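Student Project Report
Unexpected Gripper Closing During Vial Sorting: What Happened and What We Changed
Authors: Ciarán Egan, Usa Somboon
Project group Plunley, Robotics Laboratory, Stundorow Technical College

1. Background

Our project in this semester was to program a robot arm to pick up small vials from a table and place them in a rack. We named the project Plunley, after the street where the laboratory is. The arm has a two-finger gripper and a small camera at the wrist. The control program is written by us, and it uses the motion library Phelan, which was made by an earlier student group and is still used in the laboratory.

The vials are all filled with colored water. In the project plan we wrote that later the same program should be tested with real samples from the biology department. For this reason our supervisor asked us to treat each vial as if it contained something that must not be spilled. This was a good decision, as the reader will see in section 3.

This report does not describe the whole project. It describes one fault, how we looked for the cause, and what we changed afterwards. The grasp planning and the rack are described in our main report, which we will hand in at the end of May.

2. Normal Work of the System

One cycle has four steps. First the arm moves to a viewing position above the table. Second, the program finds the caps of the vials in the camera picture, because the caps are brighter than everything else. Third, the arm goes down with open fingers over the chosen vial. Fourth, the fingers close until the force limit is reached, and the arm lifts.

A vial that lies on its side is handled differently. The program should recognize it and leave it for the operator. We did not have time to make a good grasp for lying vials, so this limitation is written in the plan from the beginning.

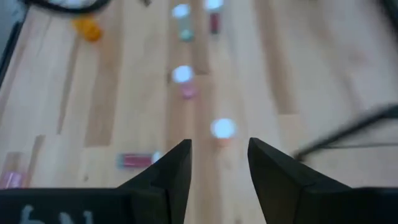 Figure 1. Wrist camera view with the fingers open. Four vials are upright; one lies on its side next to the left finger.

In Figure 1 the cap of the lying vial is very near to the finger. For the camera, this cap is almost as good a target as the others. We did not understand how important this was until the fault.

3. The Fault

The fault happened on April 17, 2022. We had permission to use the laboratory on the weekend, and both of us were present. Usa was at the computer and Ciarán was standing at the table.

We had started a long test. In cycle 357 the arm went down over an upright vial, but the fingers closed too early, when they were still above the cap. They touched the cap from the top side and pushed the vial over. Then the program reported "grasp successful" and the arm lifted with nothing between the fingers. It moved to the rack, opened, and came back for the next vial.

Ciarán wanted to put the fallen vial upright again. He thought the arm would stay at the viewing position, because a fallen vial should stop the cycle. It did not stop. The arm started to go down when his hand was already over the table. Usa pressed the emergency stop and the arm stood still before it reached the hand. There was no injury. One vial was cracked and the water ran out on the table.

We want to say clearly that two things went wrong on this day. One was the early closing of the gripper. The other was our own behavior. The laboratory rule says that the arm must be paused before a person reaches into the work area, and Ciarán did not pause it. We knew the rule well. After many good cycles we trusted the machine too much.

4. Search for the Cause

We first suspected the gripper itself. We opened and closed it 2000 times without a vial, with the arm standing still, and it never closed without a command. So the mechanical part was probably not guilty.

Next we read the log file. The program writes one line for each message between the main program and the gripper. In the faulty cycle the "close" command was sent before the message "position reached". This should not be possible, and it took us two evenings to find how it could happen.

The reason was in the way we used the Phelan library. When the arm is asked to move, the library answers two times: once when the command is accepted, and once when the movement is finished. Our program waited for "an answer" and did not check which one it was. In most cycles the first answer was already removed from the queue by another part of the program, so the mistake was hidden. When the computer was busy, the first answer stayed in the queue, and our program took it for the second one.

We searched the older logs for the same order of messages. In 2379 recorded cycles we found it 11 times. In the other cases the delay was short and the fingers were already low enough, so the vial was gripped anyway and we did not notice.

The false message "grasp successful" had a simpler cause. We only checked that the force limit was reached. The fingers also reach this limit when they press against each other.

The third question was why the fallen vial did not stop the cycle. Our detection looked only at the caps. A bright cap of a lying vial was counted as an upright one if its shape in the picture was round enough. The light of the ceiling lamps makes the caps look larger and softer, and this helped the mistake.

5. Changes

The main program now checks the number of each answer and accepts only the one that belongs to the finished movement. If it does not come in time, the arm stops and the operator must confirm.

The gripper width is read after closing. If the fingers are closer together than the smallest vial, the grasp is counted as failed.

The detection now looks also at the colored part beside or below the cap. If the direction is not clear, the vial is marked as lying and the cycle is paused.

For our own safety we asked the workshop to lend us a light curtain of the type Ginance. It is mounted at the front side of the table and pauses the arm when a hand goes through. It does not protect the left and right side, so the rule about pausing by hand is still valid. We also decided that the person at the computer says "paused" aloud before the other one reaches in.

6. Tests After the Changes and Open Points

We repeated the long test with extra load on the computer, so that the old mistake would appear more often. The order of messages was correct in all cycles. The new width check was tested by removing the target vial by hand, with the arm paused, before the grasp. Each time the program reported a failed grasp.

The detection of lying vials is better but not finished. A vial that lies with its cap toward the camera is still sometimes taken as upright. Until this is solved we will not use real samples. Usa will continue with this part, and Ciarán will write the description of the answer numbers for the Phelan manual, where it is missing at the moment.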